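Sturgate wants $274 a square foot for a kitchen refit in Sarnville, and the brochure says buyers will earn it back when they sell. I have read that line for years and never seen the sums behind it.

Rasa Pētersons sold her place in June after spending 80 days without a sink. Her agent swore dark cabinets would bring in offers. She got 2.

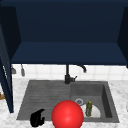
Zixuan Shen, a local appraiser, is blunter. "Buyers pay for the street," he told me. He has gone through 512 sales and finds the kitchen bump small — and often gone once you take off the loan interest.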